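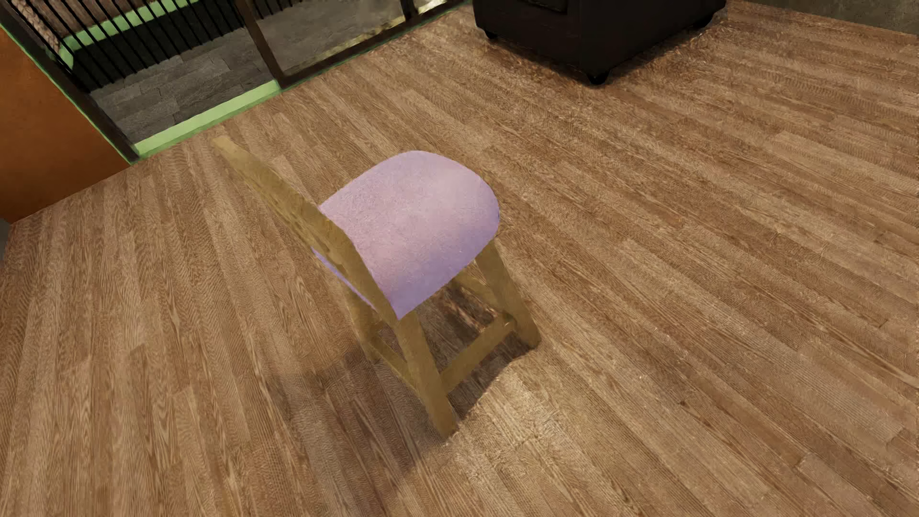
How much should you set aside for a household robot in the first year?

Plan on the price of the robot plus the cost of getting your rooms ready, plus a service visit. For a rental unit on a home plan, 2,000 dollars will cover a first year in most homes if you do the floor and furniture work yourself. Buying outright costs a good deal more, and the tips below still apply.

Get the quote in writing
Ask for the total with delivery, setup, and the charging dock. When we priced the Kiler plan, the monthly fee looked low until the dock and setup visit were added, and the yearly total came to 1,249 dollars. The Gellamow quote had the dock included but charged for each call to the help line after the first month.

Measure before you order
Walk the route the robot will use most and write down the narrowest spot. Measure doorways with the door open, from the face of the door to the opposite jamb. Measure between chair legs and the nearest wall or cabinet too. Send the numbers to the seller and ask for a reply by email.

Chairs and low furniture
Chairs with legs that spread outward take up more floor than the seat does, so measure at the feet. Put felt pads on any chair that will be moved on a wood floor. A pack costs 7 dollars at most hardware stores. Replace them when they start to peel.

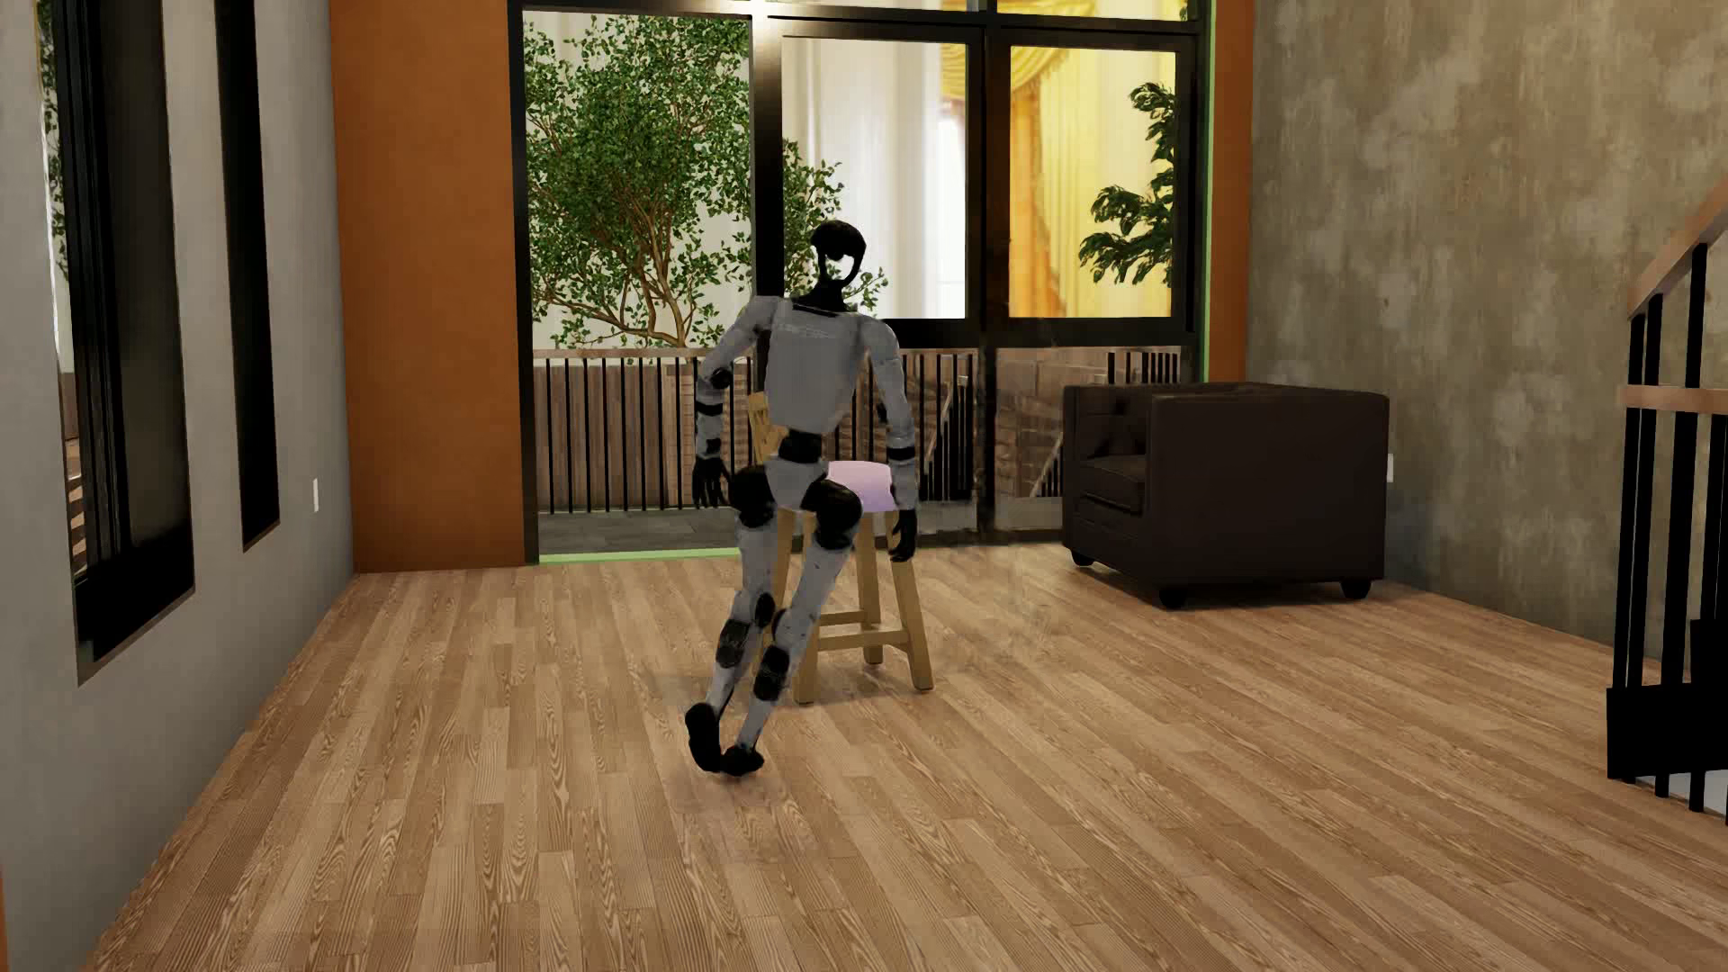 Tape the parking spot on the floor for a week before delivery and live with it. If you keep stepping over the tape, pick another place. It's cheaper to find this out before the dock is screwed down. Kanonton charges for a second visit to move one.

Floors and thresholds
Check the door tracks and sills. Ask what height the robot can step over or roll over, and budget for a ramp strip if you need one. Check wood floors for raised boards and fix those first.

Service and spare parts
Find out who does repairs and how far they travel. McKinnon sends a technician to the house, but only on weekdays. Ask the price of a battery and whether you can fit it yourself. We keep 2 months of rental fees aside for repairs.

When to buy
Get quotes in winter and again in May, and compare them line by line. Check the cancellation terms both times.

Updated 3rd February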